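Badley Changes Sorting Rules for Plush Toys and Stuffed Textiles

The town of Badley will stop accepting plush toys, pillows and other stuffed items in its textile recycling bins starting in August. The items will be collected separately at the Mondale Road transfer station, where a staffed drop-off counter will open at 7:30 a.m.

The change affects all 50 textile bins in the town, including those in school parking lots and behind the public library. Clothing, bed sheets, towels, curtains and paired shoes may still be placed in the bins. Material must be clean, dry and tied in a closed bag.

Stuffed items have been a problem at the sorting line since the current contract began, according to a report from the public works department. The line is run by Yazzie Fiber Recovery, which grades incoming textiles by hand and bales them for resale or shredding. Stuffed items cannot go into either stream without being opened. The outer fabric, the filling and any hard parts have to be separated first, and the line has no station for that work.

During a trial audit in the spring, sorters pulled 820 stuffed items from the bin loads of a single collection cycle. Of those, 189 were judged clean and sound enough to be reused. The rest were stained, damp, torn or missing parts, and were sent to the landfill along with the clothing that had been bagged with them if moisture had spread.

"The moisture is what costs us," said Tamsin Blackwood, materials manager for the town. "Polyester fiberfill holds water in the middle of the item long after the surface feels dry. One wet bear in a bag of shirts and the whole bag is rejected at the line."

Why filling matters

Most plush products sold for household use have a knitted pile outer fabric, usually polyester, over a loose fill of polyester staple fiber. In principle both parts are the same polymer and could be shredded together. In practice the items also contain sewing thread, woven labels, plastic eyes, felt details, squeakers, bean pouches and, in a growing share of products, sound modules with button cell batteries.

Batteries are the most serious of these. A button cell that passes into a shredder can spark, and textile dust burns readily. Yazzie's operating permit requires that any load found to contain batteries be set aside and searched by hand before processing resumes. The report lists four such stoppages over the winter, the longest of which took the line out of service for most of a shift.

Weighted products cause a different problem. Glass beads and plastic pellets escape when the outer fabric is cut, and collect in the conveyor rollers. The department has asked that weighted blankets and weighted toys be handed to the counter attendant and not left on the shelves.

What the counter will do

The new counter occupies the former paint exchange bay at the transfer station. Attendants will inspect each item, check seams and feel for hard parts, and place it in one of two carts. Items in sound condition will go to Stisis, a reuse warehouse that supplies shelters, child care centers and low-cost stores. Items that cannot be reused will be held for manual opening.

The opening work will be done twice a month by the existing transfer station crew. Outer fabric will be baled with mixed synthetics. Clean fill will be compressed into sacks and offered to upholstery shops and to makers of pet bedding. Dirty fill will be discarded. The bay has storage for 600 sacks, a figure the department expects to be sufficient for the first year.

No fee will be charged to residents for household quantities. Businesses, including stores clearing returned goods, must call ahead and will be billed by weight at the commercial rate.

The department estimated that the counter will add one part-time position. The cost will be met from the solid waste fund, and no change to the household trash rate is planned for this budget year. A proposal to add curbside collection of stuffed items was reviewed and set aside, mainly on grounds of truck capacity. Plush is light and bulky, and a truck fills by volume well before it reaches its weight limit.

How to sort at home

The department has issued the following guidance. It applies to the counter and replaces the sheet mailed with last year's collection calendar.

1. Squeeze the item firmly along its whole length. If a hard box, disk or wire is felt inside, tell the attendant. Residents who are comfortable doing so may open the seam, remove the battery pack and bring it separately to the hazardous waste window.

2. Check for moisture. Items stored in basements or garages should be aired indoors for two days before drop-off. Items with visible mold belong in the trash and will not be accepted at the counter.

3. Remove loose accessories such as hats, ribbons and plastic collars. Cloth accessories can go in the regular textile bin if they contain no filling.

4. Sort by construction, whatever the item represents. Plush is made in the form of food, tools, vehicles and packaging as well as animals, and shaped pieces of this kind have often been dropped in the bins as "decor." A fuzzy red ketchup bottle with a keystone label reading HEINZ and 1869 is handled in the same way as a teddy bear. Costumes with padded sections also belong at the counter. 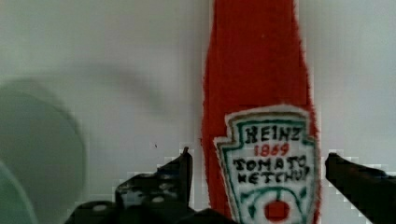
5. Keep pillows and cushions apart from toys. Feather and down pillows should be marked with a strip of tape, as feathers cannot be mixed with polyester fill. Foam cushions are not part of the program and go with bulky waste.

6. Use clear bags. Opaque bags will be opened by the attendant before they are accepted, and this will lengthen the wait at busy times.

Bin labels and enforcement

New labels will be fixed to the textile bins before the rule takes effect. The labels show accepted items on a green field and refused items on a gray field. The wording was shortened after a test at the library bin, where residents were found to read only the top two lines.

There will be no fines during the first six months. Bins with repeated contamination will be moved closer to staffed buildings or removed. The department said two bins near the Mondale Road ball fields are already under review for general dumping, a matter separate from the change in textile rules.

Yazzie will report the weight of rejected material to the town each month under an amendment to its contract. If the rejection rate falls below the level set in the amendment, the processing fee will be reduced at the next renewal. The company declined to discuss pricing but confirmed that the amendment has been signed.

Blackwood said the department will also track how many items pass from the counter to Stisis, and will publish the numbers with the annual waste report. The reuse warehouse has asked that donors not wash electronic toys before drop-off, and that original tags be left in place where they exist.

Residents who cannot travel to the transfer station may request a pickup through the town's bulky item line. Pickups of stuffed items will be grouped by neighborhood and may take up to three weeks to schedule. Requests are limited to four bags per household.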